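Section 4: Opening the Tower and Stripping It for Parts

Read Section 3 (Intake and Labels) first. If the tower in front of you has no intake label, stop and put one on it. We have a shelf of drives at Naleck that belong to computers unknown, and it isn't getting shorter.

This section covers the Dell desktop towers that make up most of what comes through the door. The Lakeck and Zapata boxes have their own section (Section 6), mostly on account of the Zapata's screws, about which more than enough is said there.

4.1 What you need

A number 2 Phillips screwdriver, magnetic if you can get it
A grounding strap
Small cable ties
Two parts trays, one for screws and one for everything that isn't screws
Anti-static bags, small and large
The intake sheet for this machine, and a pen that works

A second pen is recommended.

4.2 Before you open anything

1. Unplug the power cord from the back of the tower. Turning off the power strip doesn't count as unplugging.

2. Press the front power button and hold it down for 8 seconds. If a fan twitches, it was the last of the stored charge leaving. If the fan keeps going, go back to step 1 and read it slower.

3. Remove everything else from the back: monitor cable, keyboard, the mystery USB dongle. Dongles go in a small bag taped to the intake sheet.

4. Put on the strap and clip it to bare metal on the chassis. Painted metal does nothing for you. Neither does the plastic.

CAUTION: Never open the power supply itself, for any reason, including curiosity. It can hold a charge long after it has been unplugged, and there is nothing in there you need.

4.3 Taking off the side panel

1. Lay the tower on its side with the removable panel facing up. If you can't tell which side that is, look for the one with the latch or the thumbscrews.

2. Release the latch. Slide the panel toward the back, then lift. It should come away without force. If it's fighting you, it hasn't been slid far enough.

3. Put the panel somewhere you won't kneel on it.

4. Look, and don't touch yet. Match what you have against the layout below. The power supply, the board, the memory slots and the drive bays with their blue latches are the parts this section cares about. 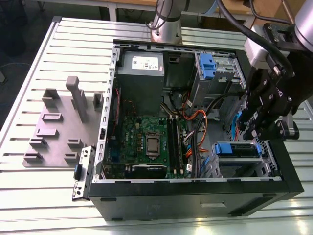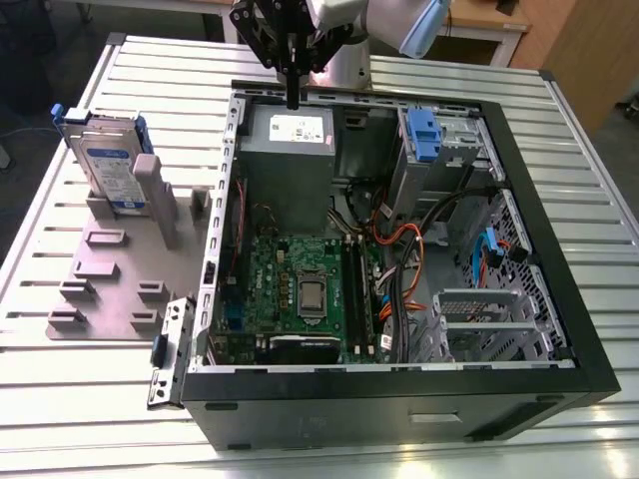
Dell towers on their sides, panels off

5. Write down on the intake sheet which slots have memory in them and which bays have a drive. Do this now. Everybody believes they'll remember, and the August audit found 207 sheets that say otherwise.

NOTE: Dust is normal. Take the tower outside before you blow it out. Lorena Alarcón rewrote this note after the last person did it at the bench, and her original wording has been softened.

4.4 Drives first

The drive is the part with somebody's tax returns on it, so it leaves the case before anything else does.

1. Find the data cable and the power cable at the end of the drive. Pull each one by its connector. Pulling by the wire also works, once.

2. Some data connectors have a small metal clip. Squeeze it before you pull. If you aren't sure whether yours has one, assume it does.

3. Work the blue latch to free the drive. Depending on the bay, you'll either slide the drive out or lift it. Try the gentle version of each before you try the firm version of either.

4. Bag the drive, copy the intake number onto the bag, and walk it to the locked cabinet. Don't set it down on the way. The cabinet log is on a clipboard inside the door.

5. Check the other bays. Optical drives can go on the general shelf after you've checked them for discs. There is often a disc. It is usually a wedding.

CAUTION: A drive with no number on its bag will be treated as a lost drive. There's a form for lost drives, and it is four pages long.

4.5 Memory

1. Push the clips at the ends of the slot outward. The module should pop up a little by itself.

2. Lift it straight up by the edges. Keep your fingers off the gold contacts.

3. Put each module in its own small bag. Two in one bag saves a bag and scratches both modules.

4. Sort by the sticker. If there's no sticker, it goes in the tester's tray, where it will have plenty of company.

4.6 Cards

1. Unplug any cable that runs to the card.

2. Open the retaining bracket at the back of the case. It swings or lifts depending on the model. If it has been bent by an earlier visitor, straighten it with your hands and leave the pliers where they are.

3. Check for a locking tab at the inner end of the slot and press it. It's small, it hides under the card, and it has ended the career of more than one decent graphics card.

4. Pull straight up with even pressure at both ends. Don't rock it side to side.

5. Bag it and shelve it. If you don't know what kind of card it is, write "card" on the bag and let Testing feel superior.

4.7 Power supply

1. Start with the big connector on the board. Press its clip, hold it down, and pull. It will be stiff. Support the board with your other hand so it doesn't flex.

2. Follow the remaining bundles out from the supply and disconnect each one. Don't cut anything. If a cable tie is in your way, snip the tie and look twice at what's between the blades before you do.

3. Remove the screws at the back of the case. Hold the supply as the last one comes out.

4. Check inside the case for a release tab. Press it, slide the supply away from the back wall, and lift it out.

5. Tie the cables together loosely. A power supply with its cables hanging free will knit itself to its neighbor by morning.

6. Read the label and write the wattage on a piece of tape on top. Yes, it's already on the label. No, you won't be able to see the label once the supply is on the shelf.

4.8 What stays put

Leave the processor in its socket and the board in the case. Those come out at the second bench, where Liis Vanags has the good light and the thermal paste remover. If you've already pulled the processor, say so right away. She'll find out anyway, and early is better.

4.9 Closing up

1. Count nothing from memory. Use the intake sheet and tick off each part as it goes to its shelf.

2. Run your hand along the floor of the case for loose screws. Shake the case gently. If it rattles, it isn't done.

3. Tuck any remaining cables inside so the panel doesn't pinch them.

4. Hook the panel in at the back edge, slide it forward, and latch it. An empty case with its panel on stacks nicely. One without becomes a trash can within the hour.

5. Put the case on the Cistidside pallet with the intake label facing out.

4.10 If something goes wrong

The panel won't go back on. Something is sticking up, usually a cable. Don't lean on it.

A screw has fallen into the power supply. Leave it there. Mark the supply SCRAP on two sides and put it in the red bin.

The strap came off halfway through. Put it back on and write "strap" on the sheet next to whatever you were holding. Testing will look at that part first.

You have parts left over that aren't on the sheet. Check whether they came from the tower next to yours. Go and apologize to whoever is working on it, then see Section 5.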